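How a Ferry Trip Works

A ferry is a boat that carries people across water, over and over, on the same route. Some ferries also carry cars, bikes, mail and groceries. If you go on vacation to an island, there is a good chance you will ride one.

This page follows one ferry trip, from the town of Drilomham to the island of Skorkitz. The boat is called the Rulline.

Before you board

Every passenger needs a ticket, even a baby. Babies usually ride free, but the crew still has to know they are there. The Rulline is allowed to carry 108 passengers and no more. That limit is set by safety inspectors, who look at the size of the boat, the number of life jackets and the space in the life rafts.

Big suitcases go on a cart. The cart is rolled onto the boat and strapped down so it can't slide. Keep your snack, your jacket and anything you want during the trip in a small bag.

Getting on

You walk onto the boat over a ramp called a gangway. At high tide the gangway is almost flat. At low tide the boat sits lower in the water and the gangway gets steep, so hold the rail.

Once everyone is on, the crew gives a safety talk. They tell you where the life jackets are and how to put one on. Listen even if you have heard it before, because every boat keeps them in a different place.

Crossing the water

The trip to Skorkitz takes 80 minutes. The captain steers from a room called the bridge or the wheelhouse. It has big windows, a radio, and a radar screen that shows other boats even in fog.

The ferry does not go in a straight line. Between the town and the island is a shallow area called the Pant, where the boat could touch bottom. The captain goes around it, following floating markers called buoys. Red and green buoys show the two sides of the safe path.

Some people feel sick when a boat rocks. If that happens to you, go outside with a grown-up and look at the horizon, the line where the sea meets the sky. Reading or looking at a screen often makes it worse.
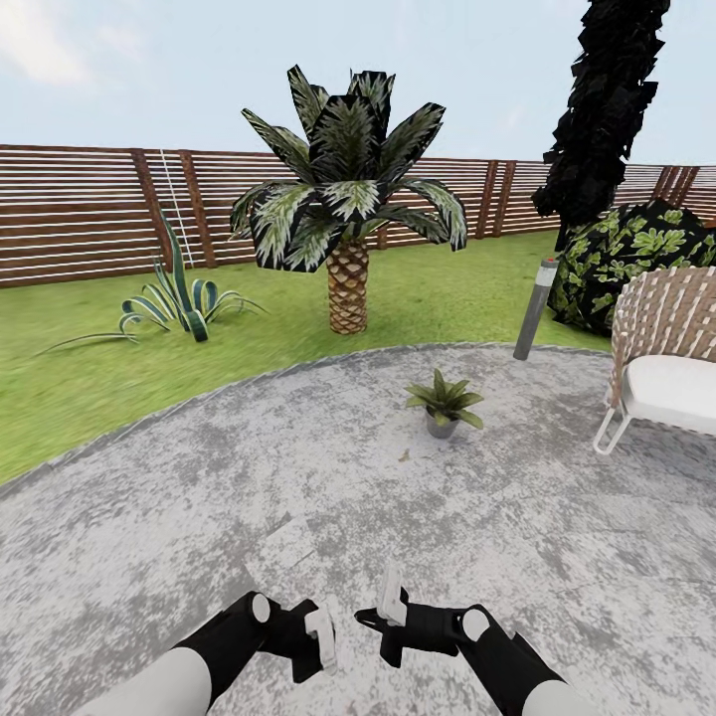 Image: Computer rendering, backyard with fence and lawn

Arriving

Near the island the engines slow down. Crew members throw ropes to people on the dock, who loop them around short, thick posts called bollards. Stay in your seat until the boat is tied up. Even a small bump can knock you over if you are standing.

Then the gangway goes down, the cart is rolled off, and you pick up your suitcase.

When the ferry can't go

Strong wind and high waves can stop a ferry. The captain decides, and nobody can make the boat leave if the captain says no. On Skorkitz this happens most often in February. The 1,382 people who live there keep extra food at home in winter in case the boat is late by a day or two.

Words to know

Bollard: a short post that ropes are tied to.
Bow: the front of a boat.
Stern: the back of a boat.
Port: the left side, when you face the bow.
Starboard: the right side, when you face the bow.
Buoy: a floating marker.
Gangway: the ramp you use to get on and off.

Last updated January 19, 2024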